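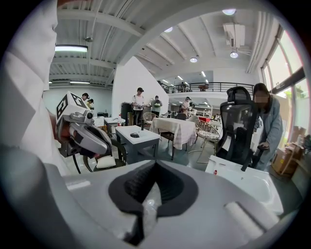

Milovan Georgiev told the meeting on Wednesday that he had missed the last bus home so many times over the years that he could draw every crack in the Bretach shelter from memory, and that he would be very happy never to have to look at them again after dark.

He got a good laugh for it, and plenty of nodding too, and by the end of the evening he had more or less got his wish. The late 44 is coming back. Starting in December, the bus between Ballavar and Bretach will run into the evening again on three nights a week, with a final departure from the Ballavar depot at 10:20 p.m., and for those of us who have been planning our suppers, choir practices and hospital visits around a last bus at ten past six, it is very welcome news indeed.

The evening service was dropped four winters ago, when the county was short of drivers and the route was carrying hardly anyone after seven. At the time it was described as a pause. Riders wrote letters, a few of them quite long (this writer was guilty of one), and the answer was always that the matter would be looked at when the new timetable came up. Well, the new timetable has come up, and it has been looked at, and there it is in black and white on page two, tucked in under the school runs.

The bus will call at all 13 stops on the old route, including the one at the foot of Long Hill, which a good many people had feared would be skipped. The county had proposed an express through the valley that would have shaved a little time off the trip. Residents of the hill pointed out at the summer meeting that a fast bus is not much comfort when it goes straight past you, and the express idea was quietly put away. The full run from one end to the other should take 60 minutes, a bit less on a dry night with nobody waiting at the quarry turn.

Fares will stay the same as they are during the day. Monthly passes will be good on the late buses, and so will the yellow senior cards, which still have to be renewed in person at the depot window before the end of the year. The window closes for lunch, as it always has, so please don't all turn up at noon.

Nowhere will the change be felt more than at the Vitora, the little movie house on Bretach's main street, which has been getting by on matinees and on the kindness of people with cars. The Vitora plans to bring back its seven-thirty show on the same three nights the bus is running, and the lobby counter will stay open afterward for anyone who would like to wait indoors with a cup of tea until the 44 comes around the corner. There's a bench by the window with a fine view of the stop, and it has been promised a new cushion.

The night school in Ballavar is pleased as well. Its evening bookkeeping class has been losing students from the Bretach end every fall, usually once the clocks change and the lifts start to dry up. The class will now finish ten minutes early so that people can reach the depot without running, and the pottery class has agreed to do the same, although getting potters to put things away on time may be another matter altogether.

Not everything went smoothly at the meeting. There were some pointed questions about the shelter at the quarry turn, which has had no light since spring and where, as one woman put it, you have to wave your phone over your head and hope the driver takes you for a passenger. The county's answer was that a new lamp has been ordered. Asked when it would be put up, the answer was that it has been ordered. A promise was then made to report back, and it was written down in front of everybody, so we shall see.

There was also some sorrow over the choice of nights. The late buses will run Tuesdays, Thursdays and Saturdays, and that leaves out the Friday dances in Ballavar, to the dismay of the dancers, who had come in numbers and sat together along the back wall. The county said that Fridays could be added after the first season if enough people ride. Passengers will be counted by the ticket machine, so anyone with a pass is asked to tap it every time, even when the driver knows you and waves you on (and on this route the driver very often does).

The meeting ran well past the hour, partly on account of the lamp and partly because there was plum cake left, and quite a few of those attending then had to be driven home to Bretach in whatever cars could be found. Georgiev rode back in the middle seat of a pickup with somebody's umbrella across his knees, and was heard to say as they pulled out that he hoped it would be the last time.

Printed timetables will be at the depot, the Vitora and both post offices later this month. Riders who need the large-print version should ask at the depot window, where a small stack is being kept behind the counter.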